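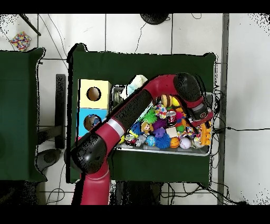 *Toy sorting cell, head view, tray full*

**Ticket:** head view episodes rejected at import
**Project:** Listlow
**Opened by:** Yuk-lan Tsao
**Status:** open, waiting on recheck

Recorded 78 episodes for the toy sorting set in July. The Pastor importer took 65 and rejected the rest with "frame height mismatch". Wrist view files from the same episodes import fine. The task is one toy per episode, from the metal tray to a box.

Tried so far:

- Restarted the recorder. Same error on the next episode.
- Swapped the head view cable. No change.
- Opened three rejected files by hand. They play to the end.
- Compared settings with the Pludville cell. Theirs has `pad_output: false`, ours has `pad_output: true`.

The head view has black bands at top and bottom, so padding is on. I don't know why the importer accepts some padded files and not others.

---

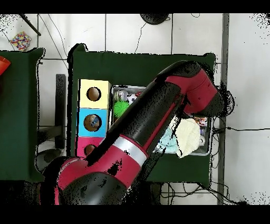 **Alcides Echeverri** · Skatomo support · 10:40

Thanks, the settings file helped. The importer reads the height from the first frame and compares it with the header. With padding on, the recorder sometimes writes the header before the bands are added. Those are the files you see rejected.

Please do the following:

1. Set `pad_output: false` and restart the recorder.
2. Run `fix_header` on the rejected files. Keep the originals.
3. Record 2 short test episodes and import them before going on.

Separate issue: there is black speckle on the arm and along edges in the head view. The importer won't flag it. Lower the noise threshold from 600 and send me one clip at the new value. Don't delete anything for speckle yet.

Also, the box stack needs its own field in the episode notes. I can see three boxes here, yellow on blue on pink-red, and your notes only say "boxes".

---

**Yuk-lan Tsao** · 14:15

Padding is off and both test episodes imported. `fix_header` is running now. I'll add the box field tonight and send the clip after that.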